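Clindarの衣類スチーマー、ひと月使ってみた感想

10月に入って急に朝が冷えるようになって、あわてて秋物を引っ張り出したら、まあシワだらけ！アイロン台を出すのが本当に苦手な私、ついにハンディの衣類スチーマーを買ってしまいました。Clindarのいちばん小さいやつで、お値段は2,849円。もうひとつWetiserの1,795円のと最後まで迷ったんですけど、あっちはタンクが別売りだったのでやめました（別売りって何？）。

で、使い心地なんですが、立ち上がりはけっこう早いです。スイッチを入れて歯を磨いているあいだにもう蒸気が出てる。綿のシャツなら背中側は2回すべらせればだいたい満足。ただし襟と前立ては苦手ですね。パリッとはしません、ふわっと整う感じ。きちんとした折り目が欲しい人は、普通のアイロンを手放さないほうがいいと思います。

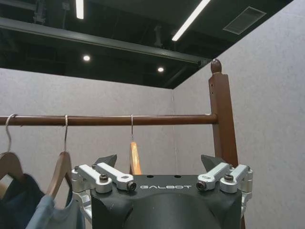
水は水道水のままで大丈夫？
説明書では水道水でOKです。使い終わったら残りを捨てて、ふたを開けて乾かしておくこと。私は一度入れっぱなしにして、次の朝ちょっとにおいました…。

コートにも使ってみました。ウールは押し当てずに少し浮かせて蒸気だけ当てて、そのあとブラシ。外食のあとのにおいがだいぶ軽くなって、これがいちばんうれしかったかも！夜の11時でも気にならないくらい音が静かなのもいいです。

不満はコード。短い！うちはコンセントがハンガーラックと反対側なので、延長コードがないと裾まで届きません。 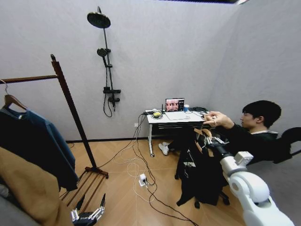

あと重さも、水を満タンにすると手首にきます。コートを続けて2着やったら腕がぷるぷるしました。前に住んでいた部屋のお隣さん、Grażyna Góreckiさんに話したら「半分だけ入れればいいのよ」と言われて、それからは半分で使ってます。シャツならそれで足りました。

星は4つ。コードがあと少し長かったら5つでした。次はCinnessの洋服ブラシが気になってます。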